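08/10/2021
Caderno de bancada, por Genowefa Wysocka

Continuo com a comparação de garras, que deixei a meio desde maio e que me tem pesado na consciência. A ideia é a mesma de sempre: pôr as duas candidatas, a Zondidix e a Flekenton, no mesmo braço, com a mesma tarefa de arrumação, e ver com qual delas perco menos tempo a praguejar. A tarefa é a dos snacks: batatas fritas para a caixa da esquerda, bolachas para a da direita, e os brinquedos ficam quietinhos na mesa como distração (o pato e os cubos de espuma não se arrumam, e o Wikström que não volte a "ajudar" o sistema mudando-os de sítio entre ensaios!).

Comecei pela Flekenton porque já estava montada. Dedos finos, abrem bem, mas a borracha das pontas é dura e num saco cheio de ar aquilo escorrega como sabonete. Baixei a força de fecho e ficou pior, subi a força e ouvi um estalido de que não gostei nada. Fiquei em 22 N, que é um compromisso feio. Fiz 12 tentativas com sacos grandes e em sete o saco chegou dentro da caixa certa. Das outras, quase todas falharam na subida, com o saco a rodar entre os dedos até cair de lado.

Depois de almoço troquei para a Zondidix. A placa adaptadora continua com aquele furo desalinhado (já tinha avisado a Wania, fica aqui escrito outra vez) e perdi à volta de meia hora só com isso. Os dedos são mais largos e ligeiramente côncavos, e pegam no saco pela dobra de cima com uma calma que dá gosto ver. Em contrapartida, com os pacotinhos pequenos é um desastre: precisa de espaço dos dois lados, e quando o pacote está encostado a outra coisa a garra empurra o vizinho antes de chegar ao que quer.

Sobre a câmara: deixei a fixa como estava e só mexi na exposição. O tampo preto é ótimo para recortar os sacos claros e péssimo para tudo o que é escuro, a começar pela própria garra. Com o plástico brilhante temos o problema contrário, os reflexos comem metade do contorno e a segmentação inventa bordos onde não há nada.
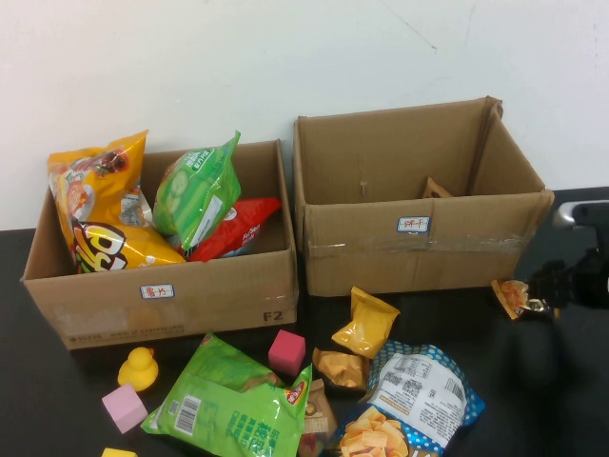 A mesma mesa, com as caixas 薯片 (batatas) e 饼干 (bolachas), em dois momentos.
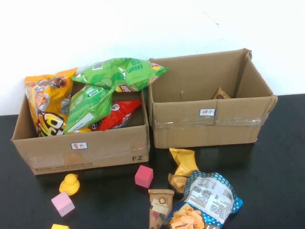
O que mais me irrita são as sobreposições. O detetor trata dois pacotes encavalitados como um objeto só, calcula o centro algures na junção e manda a garra precisamente para o sítio onde não há nada de jeito para agarrar. Experimentei ordenar os candidatos pela altura no mapa de profundidade e começar sempre pelo mais alto. Melhorou bastante! Não resolve os pacotes moles, que mudam de forma assim que se lhes toca, mas pelo menos deixámos de ter aquelas pinças a dois sacos ao mesmo tempo.

Outra coisa: a caixa das batatas é a mais baixa das duas e, quando já tem uns quantos sacos, eles ficam de fora por cima do rebordo. A altura de largada estava fixa no código (culpa minha, de maio) e o saco seguinte batia nos outros antes de a garra abrir. Passei a calcular a altura a partir da profundidade dentro da caixa, com uma margem de sete centímetros. Para a caixa alta deixei o valor antigo, mas ali o que me preocupa são as abas levantadas junto à parede, porque o pulso do braço passa perto demais quando vai ao canto do fundo. Pus uma zona proibida no planeador. O movimento ficou mais comprido e um bocado teatral, paciência.

Controlador: no registo 2164 há uma paragem com erro de seguimento na junta do pulso. Só aconteceu com a Zondidix, que é mais pesada, e eu tinha-me esquecido de atualizar a massa da ferramenta. Corrigi e repeti a mesma trajetória sem queixas, mas quero ver mais ensaios antes de dar o assunto por encerrado. O Wikström acha que é o cabo a prender atrás do cotovelo. Pode ser, ele costuma ter faro para cabos.

Neste momento inclino-me para a Zondidix no caso dos sacos grandes, e para os pacotes pequenos queria tentar as pontas da Flekenton com uma camada de silicone mole colada por cima. A Wania diz que tem um resto de folha na gaveta das juntas. Se colar bem, talvez nem seja preciso andar a trocar de garra, e eu poupo-me à placa do furo torto.

Para a próxima:
- colar o silicone e deixar curar de um dia para o outro
- refazer o furo da placa (Wania?)
- gravar a massa certa no perfil de cada garra, para isto não depender da minha memória
- prender o cabo e repetir a trajetória do 2164
- testar uma luz lateral difusa por causa dos reflexos

Deixei a Zondidix montada. Quem precisar do braço antes de mim que confirme o perfil da ferramenta no arranque.

Entradas recentes
Placa adaptadora: medidas e queixas
Calibração da câmara fixa, segunda volta
Zonas proibidas no planeador
Força de fecho em embalagens moles
Flekenton: desmontagem e limpeza dos dedos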